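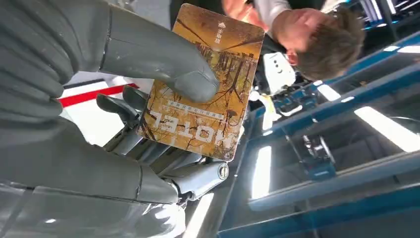 ## Room card stops working every evening, is it my phone?

**Elsie Lockwood**, 17 Jun 2025

Hello to all. I stay in a hotel in Milthorpe for my work, and I have a problem with the key card. In the morning it opens the door well. When I come back in the evening, the lock shows a red light and I must go down to the reception, where they write the card again. This has happened 2 times already. I keep it in the cover of my phone, which closes with a small magnet. The lady at the desk told me that the phone is guilty, but my colleague has the same habit and his card always works. My room is at the end of a corridor with 30 doors, so I am a little tired of this walk. What should I check first?

**Bredus**

Magnet. Take it out of the phone cover.

**fothergill_k**

I worked on a hotel desk for two winters, so I will try to help.

First look at how the lock reads the card. If you push it into a slot or pull it through, it is probably a magnetic stripe, and the magnet of your cover can erase it. If you only hold it near the lock, there is a chip inside and a small magnet usually does no harm.

With a chip card, ask the desk to check the checkout date they wrote on it. At our hotel we had long guests whose booking was extended one night at a time, and their cards stopped every day at noon. Your colleague may simply be booked in a different way.

Also ask if other guests have trouble with your door. A weak battery in the lock can give errors, and then a new card will not help for long.

**Clakeo**

I agree about the date. In December I had the same thing, my company paid each night separately. The desk put the full stay on one card and it was fine after that. You can also ask for a second card and keep it in another pocket, so you can compare them at the door.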